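Torcombe Community Help > Post, parcels and storage

Best way to pack loose circuit boards in with other stuff in one carton?

Posted by Peadar Gallagher, Bumalora

Hi all, quick one as I'm on my lunch. Got a pile of spare control boards from the old heating controllers at the hall, plus a few odds and ends, and they need to go off to a bloke who repairs them. Only want to pay for one parcel. Got silver foil bags, some clear plastic bags and a stack of plain brown cartons, no foam.
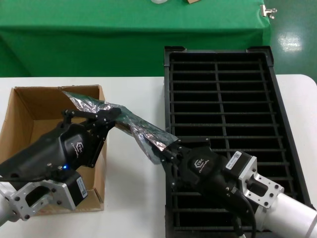
So what I want to know is, do the boards go in the silver bags or will clear do? I always thought silver was the proper one but half of what I've been sent over the years turned up in clear and worked fine. Also is scrunched newspaper OK or does it wreck them. And do I need to tape every bag shut or just fold it over.

Been sorting on the white table with a black grid tray next to the carton, which is handy enough, small bits fall through the slots though if they're not bagged. Learned that one.

Needs to be posted before the Christmas shutdown so fairly soon pls. Cheers.

Kieran Heywood

Silver for the boards. The proper shielding ones, mind. Plain silver foil snack type bags are not the same thing, look for the little static warning printed on it. If there's no marking I wouldn't trust it on its own.

Clear ones, depends. Ordinary clear poly is about the worst thing you can use, builds up static when it rubs. Pink tinted is antistatic but doesn't shield. Some clear ones are treated but you can't tell by looking, so unless it's marked assume it isn't.

Order I'd do it:

Touch something earthed first, or wear a strap if you've got one
Board in the bag, one board per bag, don't double up
Squeeze the air out, fold the top over, one bit of tape
Wrap each bag in bubble wrap or 2 layers of corrugated card
Heavy stuff flat on the bottom of the carton, boards standing on edge above it
Fill the gaps till nothing moves when you shake it

Newspaper is fine as filler on the OUTSIDE of the bags. It packs down in transit so use more than you think. Leave 3 cm of padding on every side. And tape all the flaps, the botom as well, not just the top seam.

If any of them have a coin battery on board take it out before it goes in a shielding bag, the inside layer can conduct a bit. Check what the post office wants done with loose batteries too, rules differ.

Colm Corrigan

just chuck em in bubble wrap mate never had one die on me. posted 15 of them in Febuary, all good

Peadar Phelan

Wouldn't go with Colm's way, sorry Colm. Static damage doesn't always kill them on the spot, they go flaky months later and you blame the repair.
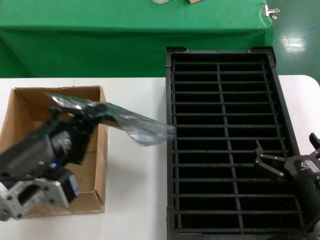 One thing to add on cartons. If the flaps are torn or gone, get a different carton, you can't close it properly with tape alone and the corners go first. Same if the walls have gone soft. I cut mine down so the height matches what's inside, saves on filler and it rates cheaper at the counter if you're near the size limit. Score the corners with a butter knife, fold in, done.

For the bits that drop through the tray, line it with a tea towel or a sheet of cardboard. I do my bagging over a cake tin but whatever you've got.

Also label each bag with what's wrong with it!! Masking tape and a biro, on the bag and never on the board. Put a list in the carton as well. When I sent a lot off to Keane unlabelled he had to test every single one and charged me 90 bucks for the pleasure. Fair enough I suppose.

Peadar Gallagher

Thanks both (and Colm). Checked the silver bags and some have the warning on, some don't, so boards are going in the marked ones and the rest is for brackets and knobs. Will redo the clear ones tonight. Going to the post office on 18th December if I can get the car, will ask about the batterys while I'm there.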